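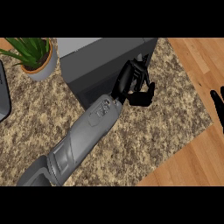 베르크달레(Verkdale) 서킷을 운영하는 아마추어 모터스포츠 클럽 제루라(Zerura)가 2022시즌 슬라럼·드래그 통합 챔피언십의 일정과 개정 규정을 확정해 발표한다. 개막전은 내년 5월에 열리며, 시즌은 모두 7라운드로 치러진다. 올해 참가 신청 단계에서 발길을 돌려야 했던 분들께 반가운 소식부터 전하자면, 자연흡기 클래스의 출전 정원이 라운드당 34대로 늘어난다! 클럽하우스 라운지도 겨울 동안 새로 꾸민다. 따뜻한 주황빛 도는 갈색 나무 마루에 베이지와 짙은 갈색이 얼룩덜룩 섞인 큼직한 러그를 까는 쪽으로 분위기를 잡았고, 경기 사이사이 드라이버와 가족들이 편히 앉아 기록지를 들여다볼 수 있는 공간이 될 것이다.

2021-12-20 베르크달레

제루라는 지난 시즌을 마치고 참가자들의 의견을 모았다. 가장 많이 나온 이야기는 클래스 구분이었다. 배기량만으로 나누다 보니 출력 차이가 큰 차들이 같은 조에서 만나는 일이 잦았고, 특히 토너먼트 후반으로 갈수록 자연흡기 차량이 터보 차량을 상대로 고전했다. 물론 그런 대진에서 나온 명승부도 많았다. 마지막 라운드 준결승에서 오래된 해치백 한 대가 출발 반응만으로 상대를 잡아냈을 때 관중석에서 터진 함성은 클럽 사람들 사이에서 지금도 이야깃거리다. 그래도 시즌 내내 그런 이변에만 기대어 달리라고 할 수는 없는 일이다.

새 규정에서는 클래스가 모두 4개로 재편된다. 자연흡기, 소형 과급, 대형 과급, 오픈 클래스이며, 과급 차량은 순정 출력을 기준으로 소형과 대형으로 나눈다. 흡배기와 서스펜션 튜닝은 종전과 같이 모든 클래스에서 허용한다. 엔진을 교체한 차량은 오픈 클래스로만 출전할 수 있다. 타이어는 공도용 인증 제품이어야 하고, 슬릭 타이어는 오픈 클래스에 한해 쓸 수 있다. 어느 클래스에 들어가는지 헷갈리는 차가 있다면 신청 전에 검차팀에 문의하면 된다. 차대번호와 개조 내역을 보내 주면 답변을 받을 수 있다.

포인트 제도도 손을 보았다. 우승자에게는 30점이 주어지고, 2위부터는 순위에 따라 차등 지급한다. 예선 최고 기록에 주던 추가 점수는 그대로 남긴다. 한 라운드를 결장하더라도 챔피언 경쟁에서 곧바로 밀려나지 않도록, 시즌 성적에서 가장 낮은 라운드 하나를 빼고 합산하는 방식을 처음으로 도입한다. 직장 일정 때문에, 혹은 변속기가 말썽을 부려서 한 주를 통째로 날려 본 분이라면 이 변화가 얼마나 반가운지 잘 아실 것이다.

제루라의 경기 운영을 맡은 빈타 배시(Binta Bassey)는 새 시즌을 앞둔 기대를 감추지 않았다. "저도 처음에는 출퇴근하던 차로 출전했어요. 첫 경기에서 2단을 4단으로 잘못 넣고 그대로 졌는데, 집에 가는 길 내내 웃음이 나더라고요. 그날 저녁에 바로 다음 라운드를 신청했습니다. 내년에는 그런 첫 경험을 하는 분들이 훨씬 많아질 거라고 생각하니 벌써 설렙니다. 차가 느려도 괜찮고, 헬멧이 없으면 빌려 드립니다. 일단 와서 한번 달려 보세요!"

코스에도 변화가 있다. 슬라럼 구간은 피트 출구 쪽으로 출발선을 옮겨 첫 번째 콘까지의 가속 구간이 길어졌고, 후반부의 좁은 되돌이 구간은 반경을 넓혔다. 전륜구동 차량 참가자들이 유독 힘들어하던 바로 그 자리다. 드래그 구간은 출발 신호 장비를 교체한다. 새 장비는 계측 전문 업체 돌레티(Doletti)가 공급하며, 양쪽 레인의 반응 시간과 구간 기록을 따로 출력해 준다. 지금까지는 최종 기록만 받아 볼 수 있어서 출발이 늦었는지 3단 변속이 늦었는지를 두고 피트에서 한참 옥신각신하곤 했는데, 이제는 종이 한 장을 놓고 이야기할 수 있게 된다.

검차와 안전 기준은 대체로 올해와 같다. 배터리 고정 상태, 브레이크액 누유 여부, 휠 너트 체결 상태를 경기 당일 아침에 확인하며, 긴소매 상의와 긴바지, 인증 헬멧 착용은 의무다. 견인 고리 위치는 눈에 띄는 색의 화살표로 차체 앞뒤에 표시해야 한다. 올해 이 표시가 빠져 검차장에서 급하게 테이프를 빌리는 참가자가 꽤 있었으니, 집에서 미리 붙여 오시기를 부탁드린다.

신인 드라이버를 위한 연습회도 마련된다. 개막전에 앞서 열리는 이 행사에서는 경험 많은 클럽 회원이 조수석에 함께 타고 코스를 돌며 라인과 제동 시점을 알려 준다. 출발 연습만 반복해 보고 싶은 사람을 위한 시간도 따로 있다. 연습회에서 낸 기록은 순위에 반영되지 않으니 마음 편히 실수해도 된다. 콘을 몇 개 넘어뜨려도 뭐라고 할 사람은 없다.

정비 지원은 지역 정비소 지브린(Jibrin)이 맡는다. 라운드마다 패독에 작업 공간을 열고 공기압 조정과 간단한 점검을 무료로 해 줄 예정이며, 소모품은 현장에서 구입할 수 있다. 큰 수리가 필요한 차는 경기 후 정비소로 옮겨 작업한다. 

관람은 모든 라운드에서 무료다. 관중석 외에 패독도 점심시간에 개방하므로 차를 가까이에서 보고 드라이버와 이야기를 나눌 수 있다. 어린이는 보호자와 함께 입장해야 하고, 반려동물은 패독에 들어갈 수 없다. 주차장은 서킷 남쪽 입구로 들어오면 된다.

라운드별 세부 일정과 규정집 전문, 참가 신청서는 제루라 클럽 사무국에서 받을 수 있다. 올해 시즌 참가자에게는 우선 신청 기간이 주어지며, 사용하던 엔트리 번호를 그대로 쓰려면 신청서에 그 번호를 적어 내면 된다.

문의: 제루라 클럽 사무국, 담당 빈타 배시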